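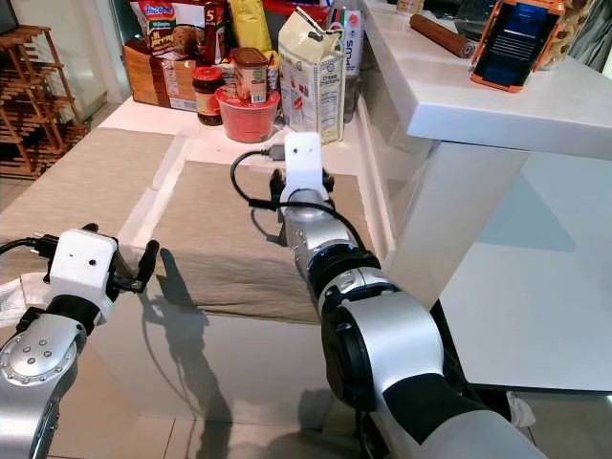

Woven placemats on the white counter, with bread, a jar and a carton lined up along the back.

12th June

STARNSKA LAUNCHES THE BACK-OF-THE-BENCH CHALLENGE

Whiteley homewares maker wants to see your real kitchen counter, groceries and all

Hello from Whiteley! I'm Marietjie Du Plessis, I run Starnska with my business partner Cengiz Yazıcı, and I've been told a press release should be written in the third person by somebody sensible. Cengiz was busy, so you've got me.

We make placemats and kitchen linen, and today we're opening entries for the Back-of-the-Bench Challenge, a free competition for anyone who has ever shoved the groceries up against the wall so there was room to eat breakfast. You know the spot I mean. The sliced bread lives there because the pantry is full, and so does the jar with the red lid that gets opened every morning, and the carton that should probably have been put away, and a packet of something snacky.

We love that row of stuff. Most homewares photos have a lemon in a bowl and nothing else for miles, and I can't cook in a kitchen like that (I can't even make toast in one). A beige woven mat looks good to me with a loaf of bread behind it, and I'd much prefer our customers' colours turned up in the pictures too, the red lids and yellow packets and whatever else came home in the shopping.

The challenge goes with our new range, Terora, a set of woven placemats in neutral colours made for everyday benches. We surveyed our mailing list earlier this year and got 1,147 replies, which floored us. The thing people told us over and over was that they eat at the counter far more than at the table, and that they wanted a mat they could leave out all day. So we made one! It's plain, it wipes down, and it sits happily on a white benchtop without shouting at the rest of the room.

Entering is easy. Clear enough space on your bench for two mats, push everything else to the back, and take a photo. Please don't style it. If there's a bottle standing behind the milk and a little canister balanced on top of a container, leave them exactly where they are. You don't need to own our mats either, any placemat is welcome, and a tea towel folded in half will do at a pinch.

The first 300 entries get a Terora placemat in the post, and two overall winners will each receive a full dining set plus an afternoon with our storage partner Clivatex, whose team will help sort out a pantry or a cupboard of the winner's choosing. I've had the Clivatex treatment on my own pantry and found paprika in four separate places.

Cengiz had this to say when I finally caught him at the loom samples: "People apologise to me for their kitchens all the time. I want to see the bread and the jars. I design for a counter somebody is using, so please send us that one."

Entries close at the end of September and winners will be contacted by email shortly afterwards. Our favourites will go up on the wall of the Whiteley showroom, with first names only, and we'll ask before we use your photo anywhere else.

Entry forms are available from the Starnska website or at the showroom counter. Terora placemats are on sale now in singles and pairs.

Media enquiries: Marietjie Du Plessis, Starnska, Whiteley. Interviews and product samples are available on request, and I'm always happy to have a chat!

ENDS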